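4. Dem Arm die Aufgabe vormachen

So, jetzt kommt der Teil, auf den ich mich beim Schreiben am meisten gefreut habe! Der Arm steht, die Kalibrierung aus Kapitel 3 ist durch, und Hamalia (so heißt bei uns die Aufnahmesoftware) zeigt oben links den grünen Punkt. Falls der Punkt gelb ist, bitte erst zurück zu 3.6, sonst ärgert ihr euch später.

Ich beschreibe beide Wege, das Führen von Hand und die Fernsteuerung mit dem Pramuson-Leitarm. Für Snacks auf ein Tablett nehme ich fast immer den Leitarm, zum Einrichten der Startposition aber die Hand.

4.1 Startposition von Hand einstellen

1. Am Handgelenk die Freigabetaste drücken und gedrückt halten. Der Arm wird weich und lässt sich schieben.
2. Den Greifer über den Tisch führen, bis im Fenster der Handkamera sowohl das Tablett als auch das Regal zu sehen sind.
3. Taste loslassen, zwei Sekunden warten, dann in Hamalia auf »Start merken« klicken.

Achtung: Beim Drücken der Freigabetaste mit der anderen Hand den Unterarm stützen. Er sackt sonst ein Stück durch, und zwar genau auf die Ware.

4.2 Leitarm koppeln

1. Leitarm einschalten und in ungefähr dieselbe Haltung bringen wie den großen Arm.
2. In den Netzwerkeinstellungen Port 1624 eintragen. (Ältere Anleitungen von uns nennen noch 1356, der gilt nur für die erste Serie.)
3. Auf »Koppeln« klicken und den Leitarm langsam bewegen, bis es einmal piept. Ab da folgt euch der große Arm.
4. Den Griff am Leitarm ein paarmal auf und zu machen und schauen, ob die Finger mitkommen.

Hinweis: Wenn es nach dem Piepen ruckelt, ist meistens das WLAN schuld. Nehmt das Kabel, wirklich.

4.3 Eine Vorführung aufnehmen

1. Aufgabentext eingeben, kurz und im Imperativ: »Lege ein Trinkfläschchen auf das Tablett.« Immer denselben Wortlaut verwenden!
2. Fußpedal treten, die Aufnahme läuft.
3. Den Greifer über das Ziel fahren, kurz stehen bleiben, dann absenken und zugreifen.
4. Gerade nach oben abheben, erst danach seitlich zum Tablett fahren.
5. Ablegen, Finger öffnen, wieder hochfahren und das Pedal ein zweites Mal treten.

Das kurze Stehenbleiben in Schritt 3 hat mir Aurora Caldeira beigebracht, und seitdem sind meine Aufnahmen deutlich brauchbarer. Ich bin früher in einem Schwung durchgefahren, das sah elegant aus und taugte leider nichts, weil die Handkamera bei dem Tempo nur noch Schlieren liefert.

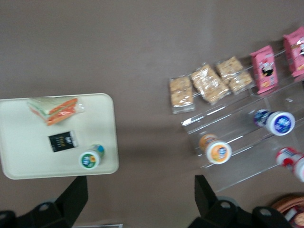
Stellt das Tempolimit deshalb für die ersten Durchgänge auf 71 Prozent. Man gewöhnt sich schnell daran, und hochdrehen könnt ihr immer noch, wenn die Griffe sitzen. Bei durchsichtigen Regalen fahre ich sogar noch etwas langsamer an, die Kanten verschätzt man leicht, wenn man nur auf den Bildschirm guckt.

Achtung: Liegende Flaschen nicht zu fest greifen. Kraftstufe 2 reicht. Bei in Folie verpackten Sachen den festen Teil greifen und möglichst keinen abstehenden Zipfel, der bleibt gern zwischen den Fingern hängen.

4.4 Durchsehen und aussortieren

1. Im Evangelista-Betrachter die Aufnahme öffnen und einmal in normaler Geschwindigkeit ansehen.
2. Verwackelte Anfahrten, Fehlgriffe und Pausen über fünf Sekunden markieren.
3. Markierte Durchgänge auf »Zurückstellen« setzen, nicht löschen. Manche lassen sich später noch zuschneiden.
4. Den Rest mit »Übernehmen« in den Trainingsordner schieben.

Hinweis: Der Ordner fasst 1000 Durchgänge, dann legt Hamalia von selbst einen neuen an. Wundert euch also nicht über die Endung _b.

Wer mit dem Koppeln gar nicht klarkommt: Unsere Werkstatt in Aststead ist auch am Samstag bis mittags erreichbar, haltet bitte die Seriennummer vom Sockel bereit. Weiter geht es in Kapitel 5 mit dem ersten Trainingslauf.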